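**Prornisside library gives old desktop computers a second life**

PRORNISSIDE, June – The town library in Prornisside will lend desktop computers to households for the first time, after the town council approved the plan at its evening meeting. Families can keep a machine for up to 9 months, and there is no fee.

The library has received 400 used computers from Jernamard, an insurance office that moved its staff to laptops in spring. Each one is opened and checked before it goes on the lending list.
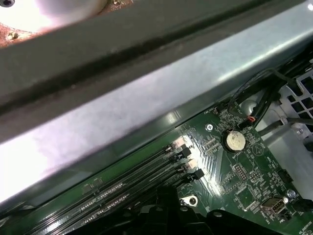
*Inside a desktop computer: the metal crossbar and part of the green motherboard.*

Shona Dunbar, who leads the library, said the idea came from the waiting list for the reading room computers. "In the exam weeks we had students who waited for two hours and then went home," she said. "They needed a computer in their own kitchen, and we could not offer it."

The first machines will go to homes with children in school. After that, any person with a library card may apply at the front desk or at the Fulera Street branch.

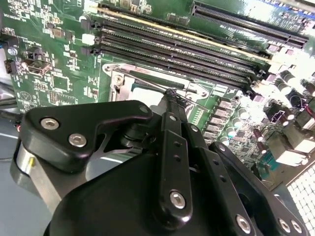
Memory is the part that most often decides if an old computer is still useful, according to Zhiqiang Tan, who teaches hardware repair at the evening school. Machines with too little of it feel slow even for simple work such as writing a letter – and people then believe that the whole computer is bad. The council has put aside $1,395 for spare parts.

Borrowers will also get a printed guide of four pages, in English and Spanish. It explains how to connect the screen, how to save a file and whom to call when something does not work.

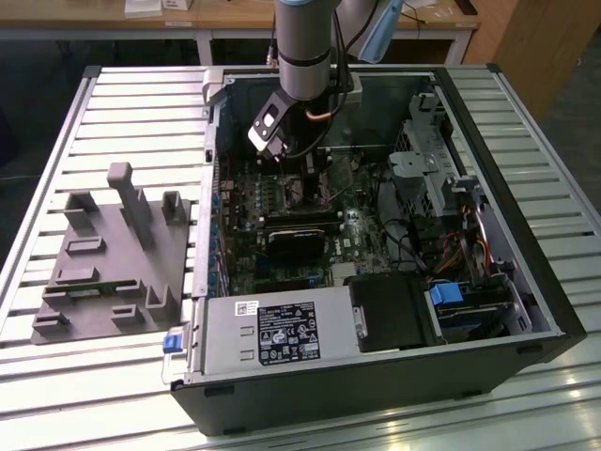

Computers that cannot be used again will be sent to Cao Recycling, which already collects old electronics from the town. The library asks residents not to bring their own machines for now, as the storage room is full.

Applications open at 10 a.m. on the first day of the school holidays.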